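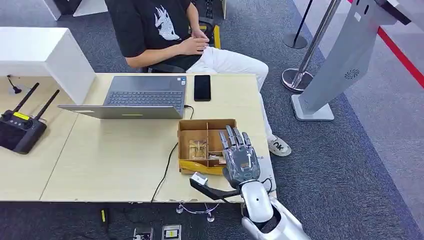
Wednesday, after lunch

Right, box day. I've been promising to sort out the divided boxes since July and today I finally got on with it, mainly because Yoga Hartono asked me (nicely, twice) where the small flat pieces live and I had to say "in whichever box you open last". Not a great answer.

So the plan is one kind of thing per compartment, and no more tipping everything into the nearest gap. We kept the cardboard partitions from the last Pretier delivery and they're better than the plastic trays we paid for! They lift out in one go, you can trim them with scissors, and if one goes soggy from a coffee you just bin it. The flaps come off as well. I used to fold them outwards and they caught on my sleeve every single time, so now I run a knife along the crease and have done with it.

The yellow tape is holding up nicely. I put a strip low along the front edge of an open box, where the cardboard starts to split if you drag it about, and it really does stiffen things. I tried the paper tape first and it had let go by the next morning. The yellow stuff is 90 mm wide on the big roll, too wide for this, so either tear it lengthways (annoying) or use the narrow roll from the drawer under the Clorell scales. Please put the narrow roll back. I know who you are.

Labels. The printed ones stick well to the wood-grain table, too well if I'm truthful, and I spent ages with a thumbnail and some warm water getting an old one off a corner. The ones for the box positions stay on the table for now, next to the box and not on it, so that we can swap a battered box for a new one and the place still has its name. Yoga thinks they should go on both. We argued about this over tea and I'm writing down my side first — it's my notebook.

Other bits while I remember:

The seam down the middle of the table still bothers me. Small things find it. I've pushed the two panels up tight again but they creep apart whenever somebody leans on one side, so next time we have the spanners out I want to put 2 brackets underneath. Benkirane do a flat one that ought to fit, sold in bags of 100, a bit silly for one table.

Laptop lead: can we agree on a side? It crosses the table and goes down over the front edge, right where your knees are when you pull a chair in. A clip under the front edge would do. I've got one at home somewhere.

Tried the Ploltum foam as a liner and didn't like it. The flat pieces sink in and you can't get a fingernail under them. Bare cardboard is fine.

Left to do: boxes at the far end, the odd lids, and a proper list for the shelf. I'd started on the list at 3 but then the phone went, so it stops at the letter G. Carry on from there if you get in before me, the pencil copy is under the stapler.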